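Can a robot arm tidy your workbench yet? How to find out

I get asked this a lot, usually by people with a shed like mine, so I've written up how I test it. You'll need an arm you're allowed to play with (I get mine on Thursday evenings at the Dulimcombe workshop), a table and one awkward tool.

Start with one job and keep it tiny. Mine is "pick up the clamp and put it in the tray". Don't say "clear the bench", you'll be there till midnight! Lay the clamp flat, bring the gripper down slowly over bare wood first, and check the fingers stop short of the surface before you go anywhere near the tool. 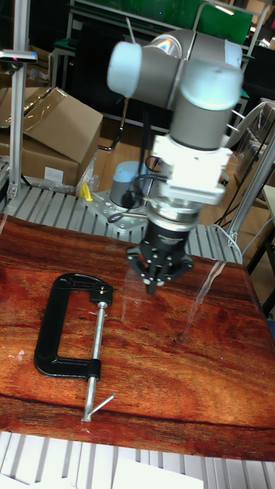 Next, choose where to grab. A C-clamp is a pig of a shape, heavy at one side, with a handle that flops about, so I go for the thick part of the body and leave the screw well alone. Lift a little, wait, then lift the rest.

Do the same pick 31 times and write down every result, drops included. Then turn the clamp a bit and do it all again. My first lot went nicely (3 drops) and the second was dreadful, and I hadn't changed anything except the angle.

So can it do the chore? One tool, one spot, yes. A whole messy bench, not on my watch, though I'm trying the Sturkorero software in June and will add the numbers to this page.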